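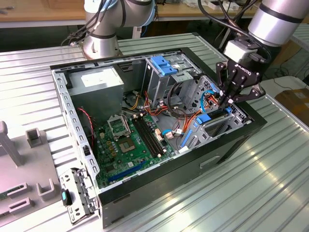 Figure 1. Desktop tower on its side with the side panel removed. The power supply is at upper left and the drive cage toward the upper middle.

Print this page | E-mail this page

Interior Layout and Order of Disassembly in a Used Desktop Tower
Project report no. 2173
Submitted by Kanyarat Srithong and Samran Ruangrit
Project advisor: Ratree Tanasarn
20/08/2024

1. Purpose

The Mahawong reuse program accepts retired office computers and separates them into parts that can be returned to service and parts that are sent for recycling. In the last school year the program received 293 desktop towers. Students assigned to the work have used a short checklist prepared by Nuanchan Thepsuriya, which lists the parts to be recovered but does not state the order in which they should be taken out. The purpose of this project was to study the interior of one tower and to propose a written order of work.

2. Description of the unit

The unit has a black outer shell and a metal inner frame punched with rows of small rectangular slots. It was examined lying on its side on a ribbed aluminum table, with the interior facing upward. The green motherboard occupies most of the lower part of the case. The processor socket is empty and its retention bracket stands open. Beside it are two black memory slots, and near the bottom of the board is a long blue PCIe expansion slot.

The manufacturer used blue plastic for several of the parts meant to be handled, including the latch on top of the drive cage. This is helpful to a beginner. The color does not, however, tell the student which latch to open first, and in earlier sessions students had differed on this point.

3. Access to the drive bays

The main difficulty in this type of case is the cabling. The power cables leave the supply as a single bundle of mixed colors and cross the motherboard on the way to the drive bays. A student who begins with the drives must work through this bundle, and a connector may be pulled sideways before it is noticed. The lower bay presents the same problem on a smaller scale, as a light blue SATA cable runs close to it.
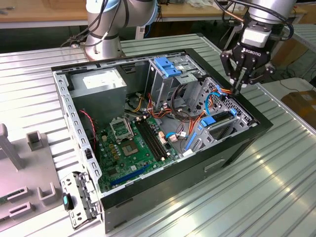
We therefore recommend that all power and data connectors be released before any latch is touched, and that the loose bundle be laid back over the power supply. The drives should be taken next, then the memory and any expansion cards, with the PCI slot cover swung fully open. The motherboard and power supply are left for last.

4. Trial of the proposed order

The proposed order was tried by 5 students from the Badus section, none of whom had opened a tower before. Each worked from a printed sheet. All of them finished, although 2 asked for help with the main power connector, which has a clip that is hard to press with the thumb. A drawing of this clip has been added to the sheet.

5. Remaining work

The sheet covers one case design only. Valquíria Coutinho has agreed to review it against the smaller cases expected in December - these have a single drive bay and may need a separate sheet. Labels for the recovered parts are still to be agreed with the storeroom.

Print this page | E-mail this page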